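Nivell software catch-up – minutes
February 21, 2026, Okden office, small room

Present: Gwendolyn Begay (chair), Dexter Szabo, Eduardo Antunes, Wendell Haverford (notes)
Apologies: Ansel Montoya – sent comments by email, read out under item 3

1. Last minutes
Agreed. One correction: the planner timeout change was Eduardo's, not Dexter's. Action on log rotation still open, carried over again.

2. Controller
Dexter has moved both arms onto the one control loop. Before this each had its own process and they drifted apart over a long run. Now a single clock, commands for left and right go out in the same tick. Merged to main, not yet on the Clevuvthorpe machine.
Still seeing the odd late tick when the recorder flushes to disk. Dexter thinks it's the recorder holding the lock, Eduardo thinks it's the compression. Neither has a trace to prove it. GB asked for a trace before anyone rewrites anything.
Gripper force limit now read from config at start-up. Was hard coded in 2 places with different values. Old configs without the field will refuse to load – this is on purpose, please don't add a default.

3. Cloth folding, perception
Segmentation retrained on the new set. 237 episodes kept after checking, 27 thrown out for bad timestamps. Ansel (email) wants the 27 kept somewhere as he thinks the timestamps can be repaired from the joint logs. Agreed, Eduardo to move them to the cold store and not delete.
Mask is good on the flat cloth. Poor once a corner is turned over, it tends to treat the turned bit as a seperate object and the corner finder then offers a grasp in the middle of the fabric. Also picks up chips in the speckled worktop as bits of edge if the threshold goes low. Wendell suggested masking out the worktop with a background model, Dexter not keen as it breaks whenever the camera gets knocked. Left it that Wendell tries it on recorded data only.
Ansel's second point: we score on pixel overlap and the planner doesn't care about that, it cares about corners. Fair. Corner error to be added to the nightly report next to the overlap score.
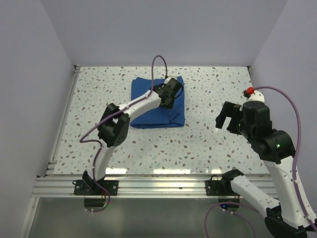 4. Planner
Eduardo went through the two-arm collision check. Currently treats cables as not there. Arms clear each other fine in the plan but the margin near the wrists is thin, and a cable loop could snag well before the links touch. Options: fatten the wrist model, or a proper cable model. Fatten for now. Will cost some reach at the far edge of the surface, EA to say how much.
Replan after a missed grasp: at the moment goes all the way home first. Slow. Dexter wants it to back off a short way and look again. GB fine with that as long as the other arm is told to hold. Needs a hold state in the controller, which we dont have – goes with item 2.
Issue 2953 (planner returns success with an empty path) still open. Happens when start and goal are the same within tolerance. Eduardo has a fix, wants a test with it. Wendell to review.

5. Tooling
Replay viewer now scrubs both arms together. Colours for left and right the wrong way round compared with the dashboard, Wendell to swap.
Gallagher have asked for our log format. GB happy to send the schema, no sample data until she has spoken to them.
Calibration script: still needs someone to type the arm name by hand, and a typo gives you a new empty calibration with no warning. Should pick from a list. Dexter.
Short discussion on dropping the old message format. Nothing in Okden uses it, Clevuvthorpe might. Wendell to ask before it's pulled.

6. AOB
Freeze for the August release – date not set. GB would like it earlier than last time. General agreement, no one volunteered a date.
Nightly tests have been red long enough that people have stopped looking. Eduardo to mark the known failures so new ones show up.

Actions
DS – trace of late ticks with recorder on and off
DS – hold state in controller, short back-off after missed grasp
DS – calibration script, arm picked from a list
EA – move rejected episodes to cold store
EA – fatten wrist model, report lost reach
EA – test for 2953, mark known nightly failures
WH – background model on recorded data, corner error in nightly report
WH – review 2953, viewer colours, ask Clevuvthorpe re old messages
GB – Gallagher, schema
AM – look at timestamp repair
Log rotation – still nobody's, GB to assign

Next meeting: same room, GB to send round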